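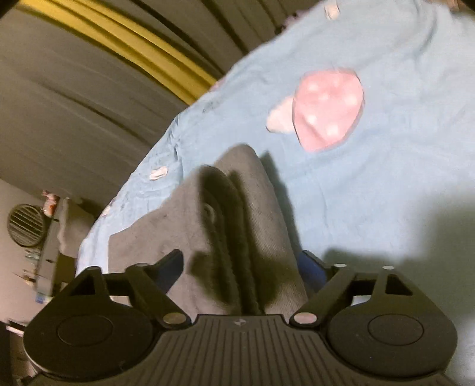 Folding on the bed: socks, small knits and anything that won't stay put

Quick one, laundry's in the dryer and I have maybe 14 minutes. People keep asking how I fold the awkward stuff. Socks, leggings, baby pants, sleeves, ribbed things that curl up. So, on the bed. Not the table. Fitted sheet pulled smooth, plain color if you've got one, so you don't lose a gray sock on a gray blanket.

What you need

A made bed, or at least the bottom sheet on it
One basket
Drawer dividers if you use them (mine are the Clalter ones, the short size)
Decent light. Ceiling light on, curtains open

Step 1. Smooth the sheet

Flat of your hand, middle to edges. Two passes. Wrinkles in the sheet turn into wrinkles in the fold, I promise. Pillows on the floor or on a chair. Leave the comforter off completly.

Step 2. Dump and spread

Whole load out, then push it up toward the headboard. You want a clear patch in front of you the size of a bath towel. Work only in that patch. When it fills up, move things to the basket.

Big stuff first. Towels, jeans, done. The pile shrinks fast and you feel better.

Step 3. Lay the soft piece lengthwise

Long side pointing away from you. Shake it once, lay it down, pull the two ends gently. Gently! Ribbed knits stretch and then they don't go back the same. If there's a deep crease down the middle, open it out with your fingers and lay it again. Don't fold over a crease. You'll see it all day.

Sleeves and pant legs side by side, seams on the outside. If one side keeps spreading wider than the other, that's a twist. Pick it up by the top, let it hang, put it back down.

Step 4. Halves, then thirds

Half the long way. Press.
Then up from the bottom in thirds. Press again.

For socks skip the thirds, just fold the pair over once, toe to cuff. No balls. Balling kills the elastic, I ruined a good pair of Hultmont boot socks that way in one winter. Still mad.

Thick sweaters: halves only, then sleeves in. Thirds makes a brick.

Step 5. Stand it up

Test. Stand the folded piece on its edge on the sheet. Stays up = good fold. Flops over = too loose, go back to step 4 and press harder. Thin stuff like tights will never stand, roll those and move on.

Step 6. Into the drawer

Edge up, fold on top, darkest at the back. I get 9 pairs in one row and then stop. You could squeeze in more but then you pull out one and three come with it.

Leave a finger's width free at the front of the drawer. More on busy weeks when things go in crooked.

If it goes wrong

Curling edges: steam it, or hang it in the bathroom while you shower. Then fold.

Static: damp hands. Works better than the sheets for me, the Peeters lavender ones especially did nothing except make the drawer smell like a gift shop.

Lint on the bed: roller before you start, not after. Dark sheets are the worst for this. Light blue or white shows everything but at least you can see it to pick it off.

Odd sock: small bag on the closet door. Empty it every June. Whatever is single by then becomes a dust rag.

How long it takes

A normal load, around 4 songs. First time more like the whole album, it's fine. Baby clothes take longer than you'd think, so many tiny legs.

A few questions I got last time

Can you do it on the couch? You can. Cushions dip and everything slides into the gap. Bed's better. A firm rug is second best if your knees are ok with it.

Does the fold hold up in a suitcase? Yes, stood up the same way, packed tight. Did it for our week at Katimcombe and only the linen shirt needed ironing. Linen always does.

Do you fold underwear? Nope. Basket, drawer, shut.

Ok dryer's buzzing. Next page is fitted sheets, I'll get it up when the bed is stripped anyway and post the corner trick ther too.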